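In Praise of the Living Room Trash Can

I love a trash can in the living room! A proper one, out on the floor, right where the snacks get opened and the mail gets read. My friend Verena Marti keeps hers under the kitchen sink, 35 steps from her couch, and her coffee table is buried in wrappers by dinner.

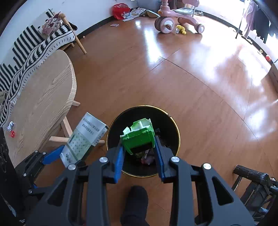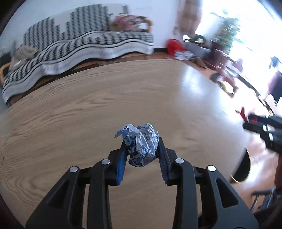 People tell me a can spoils a nice room. I think a week of old packaging spoils it faster, and a round black can looks perfectly good next to light wood (mine has a thin gold-colored rim, and I'm a little proud of it). Tidying gets so much easier when each small thing has three feet to travel — you just keep going, and suddenly you've done the whole floor. Remo Sutter swears by one big cleanup in March. Good for him! I'll take my little daily one, with the sun coming in and the can within reach.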